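The Plollwood Larder
Notes from a small kitchen with too much in it 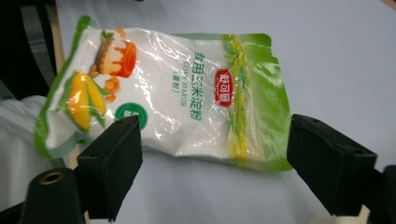

No. 20

I own more starch than any one person should. I know this because in July I took everything out of the dry goods cupboard and put it on the table, intending to be ruthless, and by 5 in the afternoon I had mostly made tea.

The corn starch was the first thing I stopped to look at. It has a caramel pudding printed on it, all dark orange glaze and pale sides, with an ear of corn lying underneath. I have never made that pudding. I buy corn starch to stop stir-fry sauce running off the plate, and every time I reach for the bag I get a small reproach from a dessert.

The characters down the front say edible corn starch, and I find the "edible" reassuring. Plenty of things in my cupboard make no such promise.

My trouble is with bags generally. A tin stands up. A jar stands up and lets you feel like somebody's capable aunt. A soft bag slumps behind the lentils, and you assume you've run out and buy another. I once owned up to 10 bags of assorted white powder -- potato, tapioca, rice, icing sugar -- and couldn't have told you which was which without licking a finger.

Asif Chaudhry, who lives downstairs and cooks far better than I do, says I should decant the lot. He swears by the clip-top jars from Sosholm. I went and looked at them. They are lovely, and for the price of a full set I could eat at the Hayat for a week and need no starch at all.

So I've bought a pack of Hinach pegs instead, and a shoebox. The starches now live upright in the shoebox, pegged at the neck like washing, with the corn starch at the front as the one I use most. I wrote STARCH on the lid and then threw the lid away, as it wouldn't close over the pegs.

The spices are still on the table. There are three part-used lots of cumin and a paper twist of something that may be mace. I'm eating supper on the sofa until I feel stronger.

Posted under: cupboards, regret
Read 2,201 times, several of them by me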